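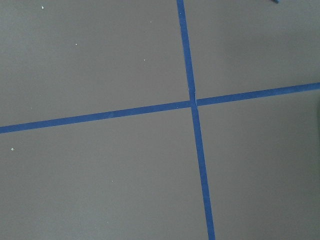

TALLECK, August

News > Town Council > Press Releases

Reading time: 5 minutes

Talleck Town Council Moves Its Meetings to 7 p.m. and Takes Them Out to the Neighborhoods

The Talleck Town Council has voted to end its long habit of meeting at ten in the morning. Starting next month, regular meetings will begin at 7 p.m., and every other one will be held somewhere other than Town Hall, starting with the gym at Hayashi School on the east side of the river.

The change follows a petition signed by 439 residents and an advisory vote this summer in which 367 people backed evening meetings. For a town the size of Talleck, that is a terrific turnout for a question about a meeting schedule, and the council is delighted to see so many people care about when and where its business gets done.

"I have sat through a lot of morning meetings looking at a row of very nice, very empty chairs," said Council President Hatsue Hirano. "People have jobs. They have kids to get to school. They told us plainly that they wanted to come and couldn't, and I am so happy that we can finally say, all right, come after supper."

The morning start goes back to the days when most council members farmed and wanted to be home before the afternoon work. It was kept through three changes to the town charter, mainly out of habit. A proposal to move to evenings came up four years ago and failed on a tie. This time the measure passed with one vote against, from a member who supported the later hour but wanted all the meetings kept at Town Hall.

What was decided

Under the new rules, the council will still meet twice a month. The first meeting of the month stays in the council chamber on Kaken Street. The second will travel. Each neighborhood will get a turn before any of them gets another, and the order was drawn out of a hat at the end of the last session, to a good deal of cheering from the East Bank side of the room.

Public comment moves to the front of the agenda. Until now it came last, after the reports and the bills, and anybody who wanted to speak about a broken streetlight had to wait through all of it. Speakers will have two minutes each, as before. They can sign up at the door until the meeting opens, or call the town clerk's office earlier in the day. If you would sooner not speak, written comments can be dropped in the box by the clerk's window and will be added to the minutes.

Any item still not reached by 10 p.m. will be carried over to the next meeting unless the council votes to keep going. Several members asked for that line, remembering last year's discussion of the bridge parking rules, which began before lunch and ended when it was getting dark.

Meetings held away from Town Hall will have the same standing as those held in the chamber. Votes taken there count, minutes will be kept, and the audio will be posted on the town website along with the agenda. The council did think about making the traveling sessions informal, with no votes at all, and heard from a good number of residents who felt that would defeat the purpose. "If you come to our neighborhood, come and do some work," one Orchard Hill resident wrote in, and the line was read aloud at the hearing and got a round of applause.

How the petition got going

The idea began at a bus stop. A handful of night-shift and day-shift workers who share the early bus to Rorkine got to talking about a zoning hearing they had all missed, and by the end of the week there was a clipboard going up and down the aisle. From there it went to the library, the barber shop, the feed store and the Saturday-morning soccer sidelines. The clerk's office checked the names and found more than enough to put the matter on the council's agenda.

Rorkine made a similar switch to evenings a while back, and its clerk kindly came over to talk through the practical side: how to handle the sound in a gym, how many extra chairs to bring, what to do when the school needs its basketball court back. Talleck is grateful for the help and has promised to return the favor. (Rorkine's council has asked for our pie crust recipe, and talks are ongoing.)

Hirano, who is in her second term, spent much of the spring visiting people who had signed. She said the talks changed her mind on one point. She had expected to propose evening meetings at Town Hall and leave it there. "Then I heard from folks on the far side of the river about the last bus," she said. "It leaves downtown before a 7 p.m. meeting would be half done. So an evening meeting downtown still wouldn't have worked for them, and that was when I started thinking about the school gym. I'm really looking forward to that first night. I hope it's noisy!"
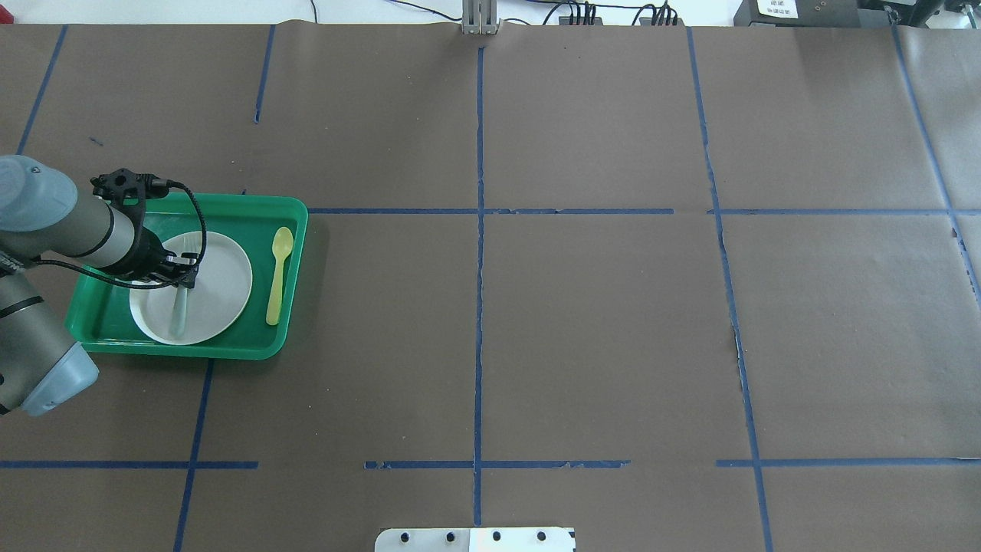
The first traveling meeting

Doors at Hayashi School will open at 6:30 p.m. Please use the entrance by the playing field, where there is a ramp and plenty of parking. The front lot is kept for school buses. Coffee, water and cookies will be on the table by the bleachers.

The agenda for the evening includes the East Bank sidewalk repairs, a request for a four-way stop at the bottom of Mill Lane, the fall leaf pickup schedule and a first reading of the new rules for food carts. The sidewalk item is expected to draw the most comment, and the council has set it right after the public comment period so that people who come for it can hear the discussion and still get home at a decent hour.

Families are welcome. A corner of the gym will be set aside with books and crayons for children, and two students from the high school civics class will be on hand to help with sign-in. Anyone who needs a sign language interpreter or large-print papers should let the clerk's office know a few days ahead.

Later stops

Orchard Hill drew second place and will host at the grange building. After that come Depot Street, Lower Talleck and the Flats. Exact locations for those are still being worked out, and the council would love to hear suggestions. A room needs to seat a crowd, have a level entrance and be free for the whole evening. Churches, clubs and businesses with a space to offer can write to the clerk.

The council will look at the new schedule again after a full year. Attendance, the number of speakers and the cost of moving equipment will be reported at an open meeting, in the evening.

Contact

Office of the Town Clerk, Talleck Town Hall, Kaken Street. The office is open on weekdays until 4:30 p.m. Reporters who want to speak with Council President Hirano may leave a message with the clerk.

This website uses cookies to remember your settings. By continuing to browse, you agree to their use. Accept | Manage settings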